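Laundry room, unit 2 washer - not draining / door won't release
Opened: Wed 21 July
Site: Festham, ground floor
Status: open, waiting on part
Priority: normal (was high)

Reported: stops mid cycle with water still in it. Door stays locked. Tenant says it hums for a bit then nothing. Third machine complaint from this building but first one for this unit.

First visit
Machine dead in the cycle, drum half full. Power off at the wall, waited, power back on. No change. Tried spin only. Hums, no drain.
Pulled the drain hose off the standpipe, looked ok. Not kinked. Put back.
Drained by hand through the filter at the bottom front. Slow. Take the low tray next time, the bucket doesnt fit under.
Filter had 2 hair ties, lint, one coin. Cleaned, refitted, hand tight.
Ran rinse + spin empty. Drained. Closed ticket.

Reopened
Same tenant, same fault, different load. Door locked again, took up to 3 minutes to click after power off. Needs logging as seperate issue maybe? Leaving it on here for now.

Second visit
Filter clean this time so not that. Pump spins but rough, you can feel it with a hand on the panel. Impeller has play in it. Ordering pump from Değirmenci, Komska had none and wouldnt give a date.
Door lock: catch goes in fine, releases late. Cleaned the slot with a dry brush. No parts ordered for it yet, want to see if it behaves once the pump is done. If the water is still sitting in there the lock is only doing its job.
Checked seal all the way round by hand, no splits found. Wiped the fold out. 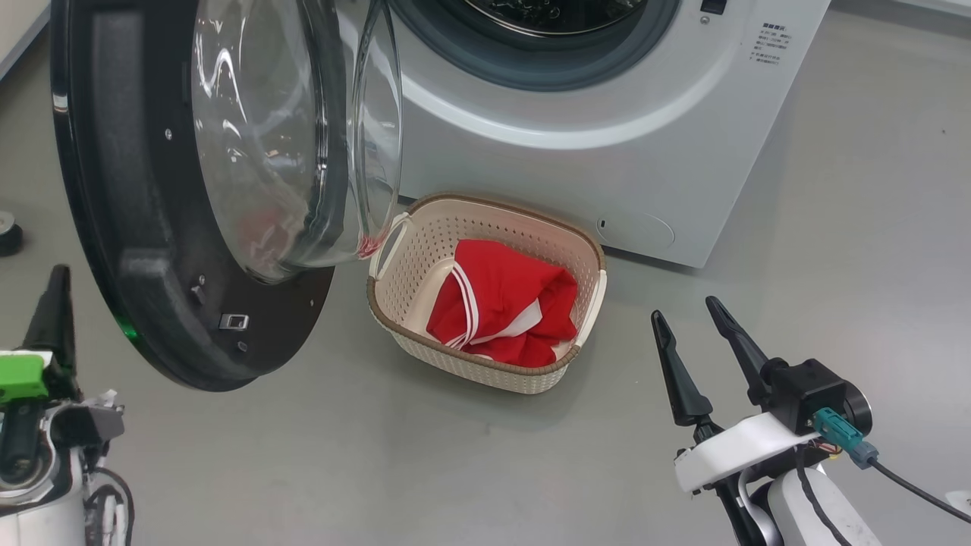
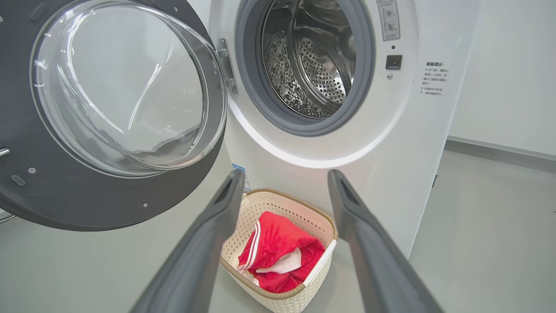
Pump is the main thing and should fix the drain on its own. Skumier asked if we can swap the whole machine instead, answer is no, rest of it is in decent shape and the pump is cheap. Do not let anyone force the door in the meantime, last time that happened at the other building we bought a hinge and a lock. The hinge here is still the silver metal plate with the small screws in it, second photo, so whoever fits the pump please check those are tight while the door is back. And get the red thing out of the basket in front of the machine before you start (first photo), that spot is where the tray has to go. Also whoever goes, the little oval cover low on the front comes off with a flat blade, go easy on it, the notch is on the left end.

To do
- fit pump when it lands
- run 2 full cycles, one empty one with towels
- time the door release after each, write it in here
- put the out of order sign back up, someone took it down again
- tell tenant to use unit 1 until then

Parts note: Değirmenci say early August. Chase if no tracking by then. Invoice goes to Festham not to us.

Leave open.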